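Ticket 832: Night footage from second camera flickers and drops frames after ingest
Status: Resolved
Opened by: Orestis Petridis
Production: Gornmont (feature, digital)
Department: Camera / post

Original report

We are getting two faults on the night exteriors for Gornmont. The first is a slow pulse in brightness, most obvious on the walls behind the actors in the car park material. The second is a stutter on pans. Both show in the dailies made in Oto and both are on the B camera only. The A camera was next to it for most of the setups and its clips play properly.

Project is 25 fps. Both cameras were meant to be at 25 fps with a 180 degree shutter. Lamps in the car park are the house fittings, which we were not allowed to change. The director likes the colour of them and wants to keep it, so a reshoot with our own lights is not on the table.

Affected: 127 clips, all from the two car park nights. The edit needs them before picture lock in February.

Reply from Zidness post support

Please send one affected clip as it came off the card, with its sidecar file, and the matching A camera clip. Don't send the dailies version yet. Also let us know which version of Oto made the dailies and whether a frame rate was forced on import.

Update, Orestis Petridis

Clips uploaded. Oto was left on its default import settings. I played the original B camera clip in the maker's own viewer. The pulse is there but the stutter isn't, so these look like two separate faults.

Reply from Zidness post support

Agreed, two faults. Taking the stutter first.

The B camera files have a recording rate of 24 fps in the header. The A camera files say 25. Oto reads the rate of the first clip in a bin and conforms everything after it to that. Your first clip was from the A camera, so every B camera clip had a frame repeated once a second to fill the gap. On a locked-off shot it is hard to spot. On a pan it shows as a jump.

The pulse comes from the same wrong setting. The lamps run from 50 Hz mains and flicker 100 times a second. At 25 fps each frame catches the same part of the cycle and the level holds steady. At 24 fps the frames drift against the lamps and the brightness goes up and down.

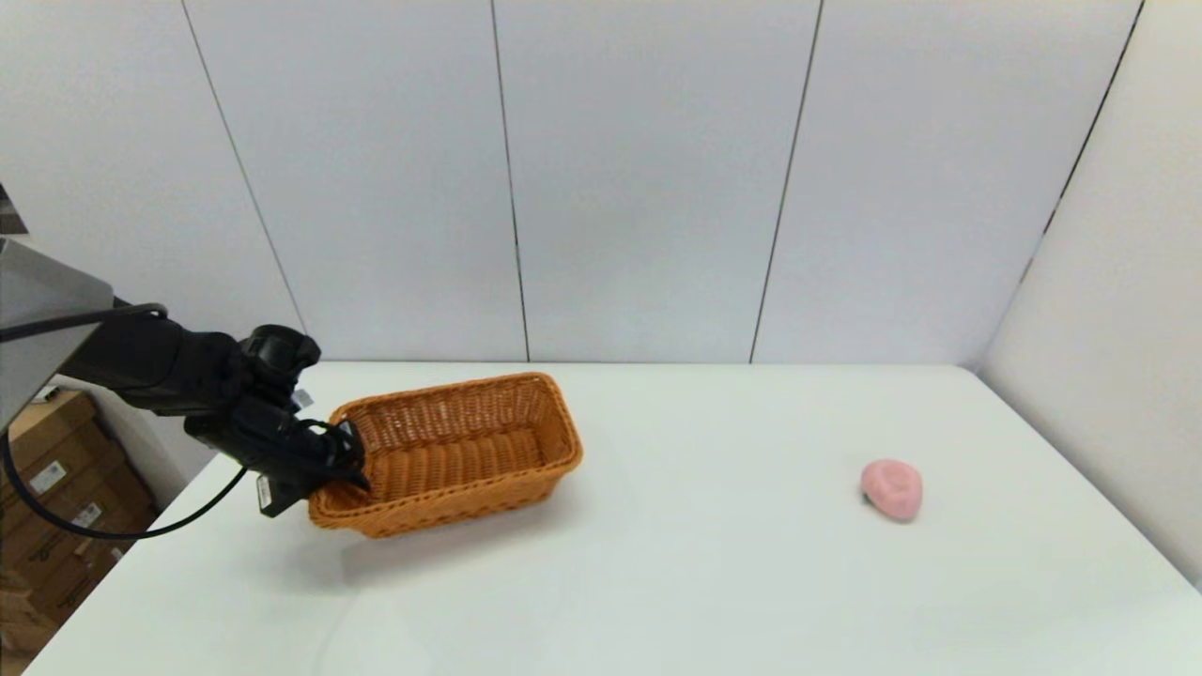
Can the pulse be taken out without going back to the location?

In most of the clips it can be reduced to the point where it doesn't show, using the Niazi deflicker node before the grade, but the shots with moving headlamps will need masks drawn by hand.

Steps to follow for the stutter:

1. Take the B camera clips out of the shared bin and delete the dailies made from them.
2. Make a new bin and import only the B camera originals.
3. Set the bin rate to 24 by hand. Leave automatic conform off.
4. Export, then interpret the result as 25 in the edit. It will run slightly fast. For shots with dialogue, use the retimed sound.
5. Relink by reel name. Don't relink by file name, as both cameras restarted at the same number on the second night.

Steps to follow for the pulse:

1. Put the deflicker node first, ahead of any noise reduction.
2. Set the analysis window to 60 frames. The default is too short for a pulse this slow.
3. Sample from a plain area of wall with nobody crossing it.
4. Check the sky. If it starts to band, lower the strength.

Update, Orestis Petridis, October 30, 2022

Stutter is gone on everything. Relinking by reel name worked apart from two clips with a blank reel field, which I matched by timecode.

The deflicker is good on the wide shots. At ISO 600 the noise in the shadows was confusing the analysis until I moved the sample area up the wall. The headlamp shots have gone to the grade with a note asking for masks.

The camera assistant confirmed that the B camera was reset to factory settings after a firmware update, and the rate was not checked again before the first night. Project rate is now on the camera report for both bodies.

Reply from Zidness post support

Closing this one. If the masked shots come back with banding, reply here and the ticket will reopen with the clips still attached.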